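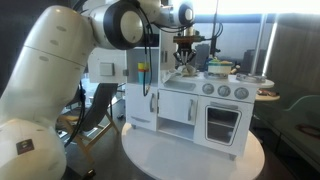

A reader in the back pews wants it known that last year's checklist gave a page and a half to the candles and one line to the gallery stairs, and that she has gone down the gallery stairs twice on her backside since then, once during the Gloria. She would like the proportions looked at.

Print | E-mail
Reading time: 8 minutes

DRADTON CHAPEL
Walk-through before the December candlelight service, with comments

The stairs have been moved up to section 1. Marks are OK, FIX or WATCH. WATCH means FIX with no money attached.

1. Gallery and stairs

Handrail, left side, firm top to bottom: OK
Handrail, right side: FIX
Comment: Firm at the top and firm at the bottom. In the middle it is mostly a suggestion. The bracket by the fourth step has been reattached with a screw meant for a hymn board.

Nosing on treads: FIX
Comment: Two strips are lifting, and one has been lifting long enough to have been painted that way.

Stair light works from both switches: WATCH
Comment: It works from both switches if you don't need it to work from both switches on the same evening. Choir to bring a flashlight until the electrician calls back.

Number allowed in gallery posted: OK
Comment: The card says 64. Last Christmas the gallery held the choir, the choir's families, and a cello. The card should be moved from behind the door, where it can be read only by somebody already shut in with it.

2. Doors and ways out

West door opens outward without a key: OK
North door opens outward without a key: OK
South door, by the vestry: FIX
Comment: Sticks. Opens with a shoulder. Our oldest server can do it and our youngest can't, so it doesn't count as an exit until it has been planed.

Aisles clear at full width: WATCH
Comment: They were clear when walked at 4 p.m. They will not be clear at 7. The folding chairs come over from Rindalance Hall every year for "just the one row," and the one row has children.

Total seated, nave and gallery together: 421
Comment: Counted off the plan, with everyone in a winter coat counted as one person. Stop letting people in when the seats are gone. Latecomers may stand in the porch, as their grandparents did. 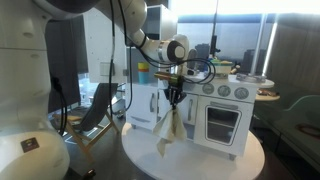
Exit signs lit: OK, except the one over the vestry passage, which has been draped with greenery. It's a handsome garland and it has to move eighteen inches to the left.

3. Candles and anything else on fire

Hand candles ordered: 500
Paper drip guards ordered: 421
Comment: Somebody has done the arithmetic on the guards and somebody else has done it on the candles. Please don't give the bare ones to the front row, who are nearest the carpet.

Altar candles steady in their holders: OK
Advent wreath: FIX
Comment: Real branches, cut early. They have reached the stage where they fall off if you announce a hymn at them. Replace with fresh on the morning of the service, and nobody is to "freshen it up" with the spray from the craft drawer.

Thurible chain and lid: OK
Comment: Third link from the top has been replaced and matches poorly. Full swings to be kept to the sanctuary. The one who does the over-the-top loop knows who he is, and can do it in the parking lot.

Spent charcoal goes in the metal bucket with sand: WATCH
Comment: The bucket was there. The sand was there. In between the two was a layer of bulletins from Lent.

Extinguishers: OK
Comment: Four, all tagged in date by Hovland. The one behind the font is hidden by the crèche stable. Shift the stable, or put the extinguisher inside it and let the shepherds cope.

4. Heat and air

Boiler serviced: OK
Comment: Groson sent a man, who sent a bill. Boiler room door to be kept shut; palms from last spring are stacked against the flue again and need to go today.

Carbon monoxide alarm, undercroft: OK, tested, loud enough to end a rosary.

Portable heaters: FIX
Comment: There are supposed to be none. There were two in the confessional. 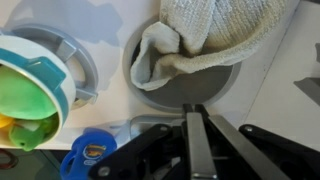 The cords from both ran under the kneeler to a single outlet, through an extension cord with a taped patch. Both have been unplugged and taken away. Anyone who wants one back can ask for it in person.

5. Side chapel

Icon rail secure: OK
Votive stand level: FIX
Comment: It rocks toward the curtain. A folded offering envelope under the back leg is no longer enough, and the envelope still had five dollars in it, now in the poor box.

Memorial book on its stand, page turned: OK
Comment: Not a safety item. It was on the old list, and taking it off brought in more letters than the stairs did.

Relic case locked: OK
Key in its usual place: OK
Comment: The usual place is known to everyone in town. Choose another.

6. Outside

Front steps salted: leave until the day
Lantern by the gate: FIX, bulb
Bell rope: WATCH
Comment: Fraying about a foot above the grip. Ring it gently and from one side.

Second look at every FIX above is set for 8 in the morning on the day of the service. Bring a screwdriver and move the garland on your way in.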